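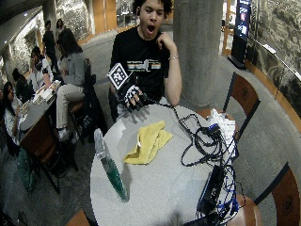

Glove session at the round table, with the yellow cloth and the bottle of green liquid.

## Trellness student project: teaching a hand to fold

Trellness is a student project at the Trodisberg summer robotics class. We record people handling everyday things while wearing a sensor glove, then use the recordings to train a gripper. The class started in July and the work is split between three tables.

Eero Ruotsalainen wrote the recording software. Solène Gaillard keeps the task list, which has 7 tasks on it so far. Cloth folding is the slowest of them. The bottle task is shorter, but a bottle lying on its side needs a different grasp from one standing up, so the two are logged separately.

The cube marker on the back of the hand gives us wrist position. Finger data comes through the glove cable. Please keep the marker square tilted up toward the camera during a take.

Our goal for the class was 1,000 takes. The log had 1,052 on 11 August 2026, and 500 of those were cloth. Yannick Charpentier is checking them for dropped data before training starts. Send corrections to the log to Tyyne Laitinen.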